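Chapter 7
Putting Things in Groups

I have a confession to make before we get started. I own 458 buttons, and for most of my life they lived in one big cookie tin. My grandmother passed the tin down to me, and I loved running my hands through it, but finding a match for a missing coat button could eat up a whole Sunday. One winter I finally dumped the lot onto the kitchen table and started making piles. First I went by color. Then I got stuck on a striped one (red and cream, very handsome) and had to decide what "by color" even meant.

That little moment of being stuck is what this chapter is all about. Mathematicians call a pile like mine a set, and the things in it are its elements. When you split a set so that every element lands in one pile and no element lands in two, you've made a partition. My striped button was a problem for my partition - it wanted to be in the red pile and the cream pile at once. I could fix that by adding a "more than one color" pile, or by throwing out color and sorting by the number of holes. Both work! They just give you different partitions of the same 458 buttons.

You already do this all day long. The grocery store in my town, Fulley, puts tomatoes with the vegetables, and my friend Uchenna Obi, who teaches botany, grumbles about it every time we shop there. The library in Rarau has 3000 books and shelves them by subject, except for the oversized ones, which go along the back wall whatever they're about. Is that still a partition? Think it over for a minute before you read on. (It is, as long as each book has one spot and only one.)

In Section 7.1 we'll look at rules for sorting and what makes a rule clear enough to use. Section 7.2 brings in overlapping sets and the circle diagrams you may remember from grade school. In Section 7.3 you'll meet Ese Garba's survey of 162 students and their breakfasts, and I promise the numbers get more interesting than they sound. Keep some scratch paper handy, and if you have a junk drawer at home, go open it now. You'll want it for the first activity.

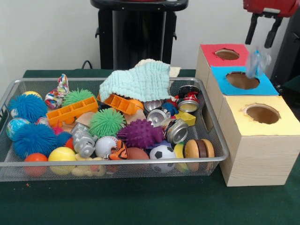

Figure 7.1 A tray of toys and a wooden box with three compartments.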